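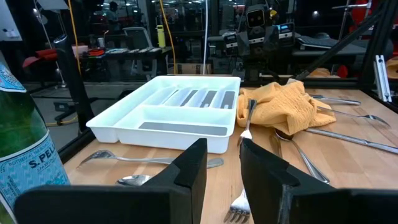 *Wrist camera view, cutlery task. Tray empty, everything else all over the table.*

So I've been at Sorstead for most of March now, and my main job has been teaching a robot to put the cutlery away. Well, helping to collect the examples it'll learn from, which means I steer the arm through the whole job by hand, save the recording, mess the table up again and go back to the start. We're on 111 good ones so far. I did 49 of those myself and I'm absurdly proud of it!

The hardest bit has been the mess. My first attempts at scattering forks were far too neat (I lay a table nicely, it's a habit) and when we trained on that early batch the arm went to pieces the moment a spoon lay at a funny angle. Now I drop things from a bit of a height and leave them where they land. The mustard towel goes on as well, in a heap, so that some of the handles are hidden and you have to decide what to pick up first. I nearly always go for whatever's clear of the towel, then work inwards.

Knives are a pain. They're so flat on the wood that the fingers want to skate over them, and I've learnt to come in slowly and pinch near the handle. Forks are lovely by comparison, especially one with its tines in the air.

We throw away any run where the operator dithers for too long. I lost 3 in a row one afternoon to dithering, and then another because I'd put a spoon in with the forks and only noticed on playback. The tray's compartments look much alike from up there, that's my excuse.

The recordings go over to the Morkport lot, who do the training for Prokau, and they send back a new version for us to try every couple of weeks. The last one managed 2 forks and then parked itself over the towel and wouldn't budge. I was cheering for it all the same.

Next up is the same table with the tray moved to the other side, so I'll be learning it all backwards.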